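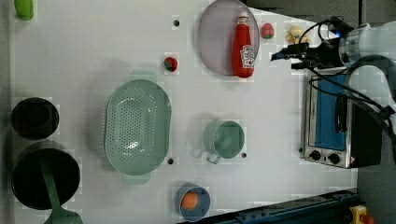

Stop Buying Things for the Kitchen

By Tormod Fjeld
28 July 2020

Most home kitchens have too much in them, and the cure is to stop shopping for them. I say this after clearing out my own in July, before a move from a house in Stonholm to an apartment with 2 drawers and one short counter.

I owned 23 cooking utensils. I had used seven of them in the past year. The rest had come in as gifts, as parts of sets, or on days when I wanted to cook better and bought something in place of practicing. A garlic press does not teach anyone to season food. I had two of those.

The stores are set up to sell us the set. You need one good pot, and the box holds eight pieces, three of them lids. The box costs little more than the pot, so you take the box. Then you need a rack for the lids. I paid for a rack, and later for a second rack, and I never did the math on what the "free" pieces had cost me in shelf space.

My neighbor Florante Ambrosio cooked for a living for 20 years and feeds six people most nights. He works with a chef's knife, a paring knife, a cutting board, a colander, two pans, and a stockpot with a dent in it. When I asked him about a vegetable slicer I was thinking of keeping, he told me to time myself with it, washing included. I did. The knife was faster for anything under five pounds of potatoes, and I have never cooked five pounds of potatoes.

People will object that tools make cooking possible for those with weak hands or bad joints. They are right, and I would never tell anyone to give up a jar opener they need. My complaint is with the drawer that will not close because a melon baller is standing on end in it.

Others say that spare things are worth keeping just in case. I kept a fondue pot on that basis for eleven years. It went to the thrift store on Agarwal Street with the melted-cheese forks still in their sleeve.

What I would suggest is dull. Put everything in a box and take out what you need as you need it. After two months, give away what is still in the box, apart from the turkey pan and whatever else your family uses at holidays. Before buying anything new, borrow one and cook with it three times. I have borrowed a pressure cooker this way and am returning it this week.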